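The Bin Cure

I used to own 10 kinds of storage and could never find a stapler. Wicker, canvas, a hatbox from my aunt, you name it! Then last July my friend Florence Arsenault came over, looked at my desk for a good long minute, and asked if I'd ever tried just two.

So now I'm a two-container person. Small stuff goes in black plastic baskets with slots down the sides (they go in a drawer, on a shelf, under the sink, they don't care). Big awkward stuff goes in one clear bin, so I can spot the tape without dumping everything on the rug. I did the whole office in an afternoon, with a break for toast.

Florence's other rule is to do your sorting on a bare-wood sort of table, something light, where a stray paper clip shows up. And leave one living thing out. Mine is a snake plant, and I water it whenever I remember, so hardly ever.

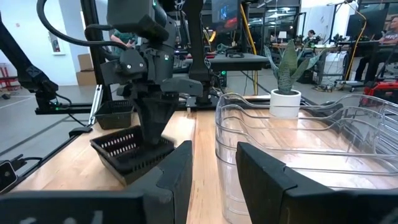
Slotted baskets, one held just above a pale wood tabletop, with a see-through bin and a snake plant.

I still have the hatbox, by the way. It's full of batteries, and Florence doesn't know.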